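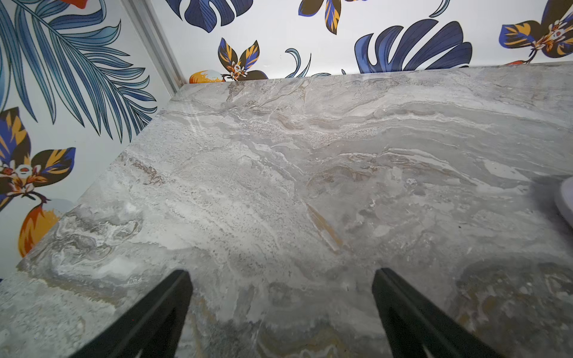
I gave up on bookstore loyalty cards years ago, but I will never give up on used books. My latest is a paperback of Enden, a slow, foggy novel I'd been hunting since May (two dollars, and somebody's grocery list still tucked in at page 30!). I read the first 17 pages standing up. The prose is a lot like gray marble, all pale swirls and cloudy patches, and then one amber streak runs right across it and you sit up straight. I kept flipping back to find where the streak began.

My friend Lemlem Tekleab reads everything on her phone and thinks I'm nuts. Fair enough, she moved apartments with one backpack and I needed a van.
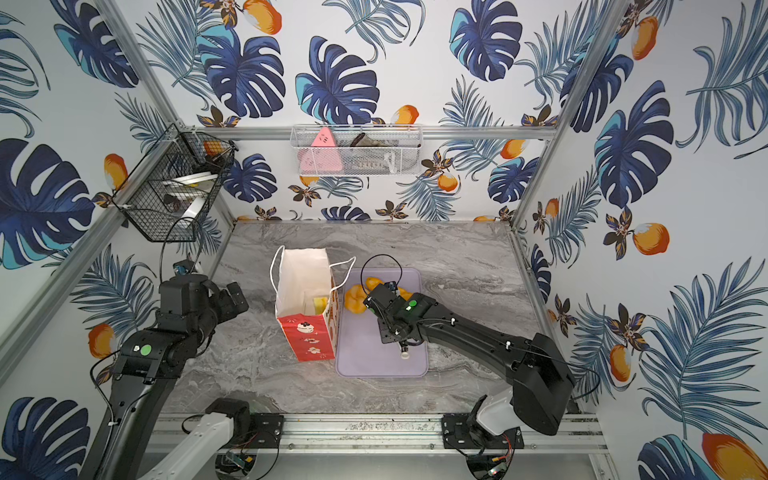

Monstera leaves and orange fruits on the wallpaper, gray marble pattern on the tabletop.

Nadiia Ivanyshyn, who lent me my first grown-up novel, writes her name and the month inside every cover. Mine says July 2018, and yes, I still have it. Sorry, Nadiia. I've started doing the same with a soft pencil, very small, top corner. Next up is Akbulut, which is almost as thick as a loaf of bread and smells like an attic.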